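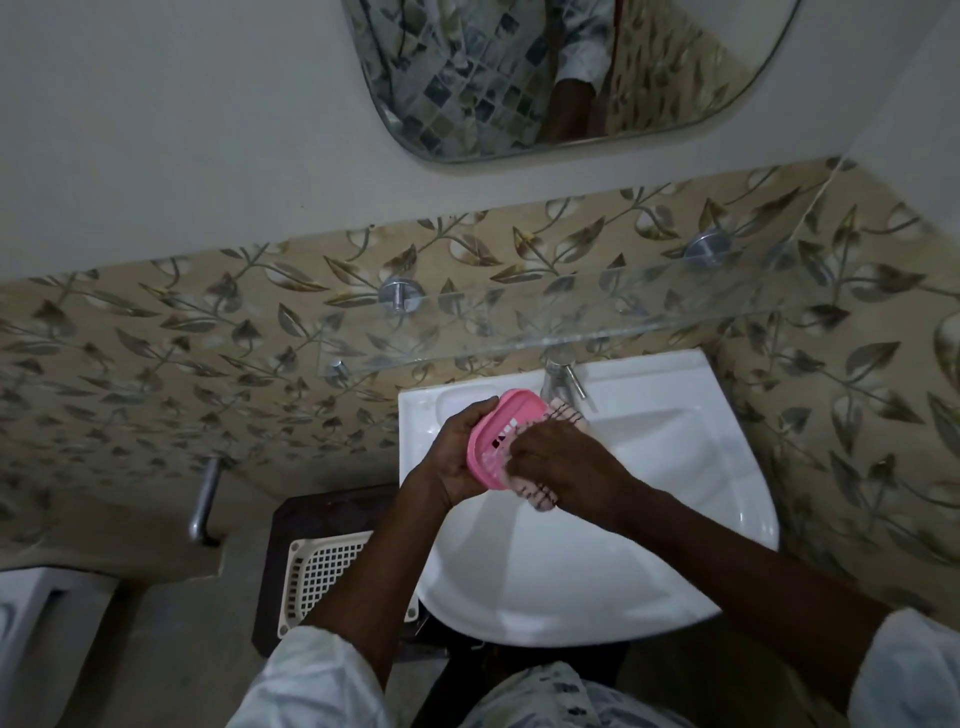

The soap dish deserves a wash

Most people clean the basin and leave the soap dish alone. I think they have the order wrong. The basin gets rinsed every time someone turns on the faucet. The dish sits there with old soap going soft in the slots, and every new bar is set down on top of it.

A pink plastic one is cheap. I paid 190 for mine at Bokana, and a checked cloth cut from an old shirt does the work. Use warm water and no cleaner, and push a corner of the cloth through each slot. 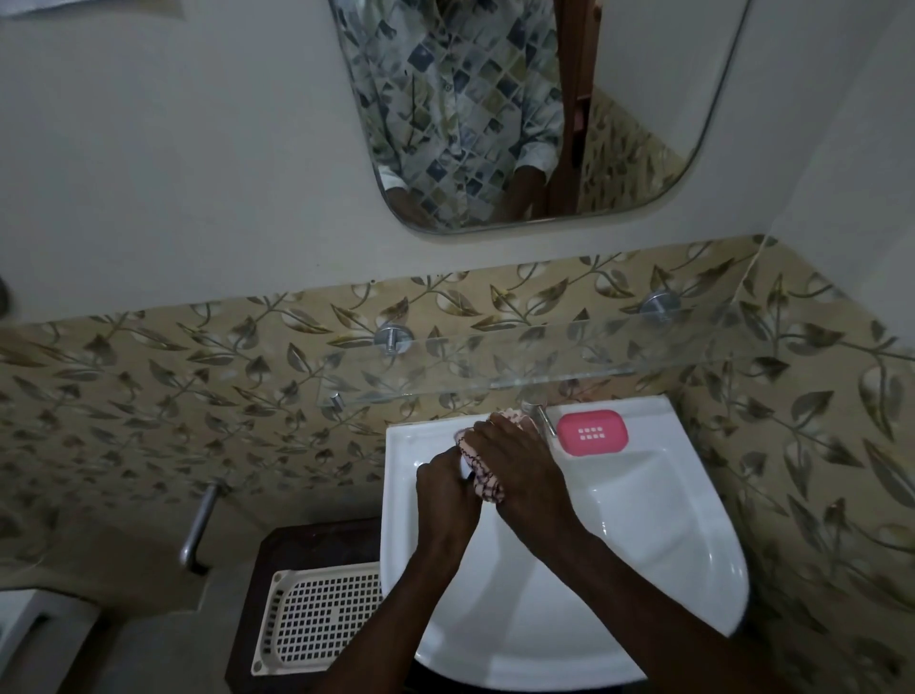 El Idrissi wrote in after my last column to say that bar soap is the real problem, and that a pump bottle would end the whole chore. It would. A pump bottle also leaves a ring on the ledge, clogs at the nozzle and goes in the trash when it is empty. I would still choose the bar.

I do agree that lids are a mixed blessing. A closed case is good for travel and bad for a bar that needs air. 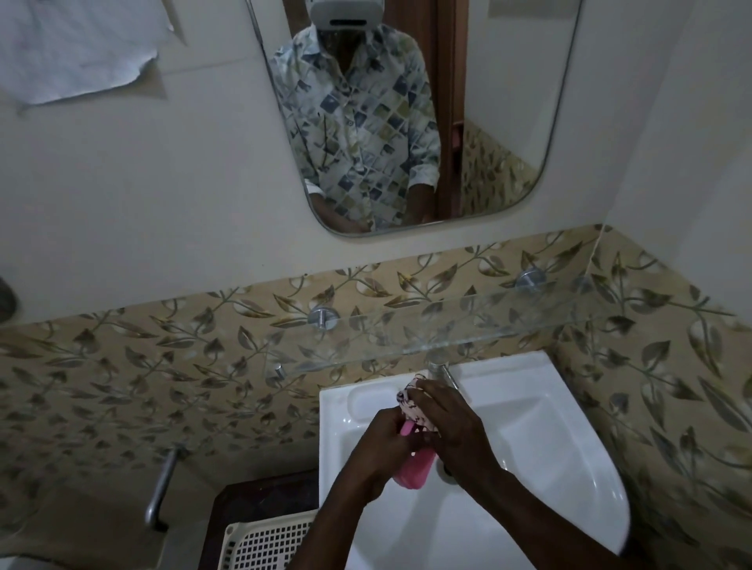 How often is enough

Once a week suits a basin used by one or two people. In January, when everyone has a cold, I do it every other evening before bed. Wash the cloth afterward and hang it up to dry.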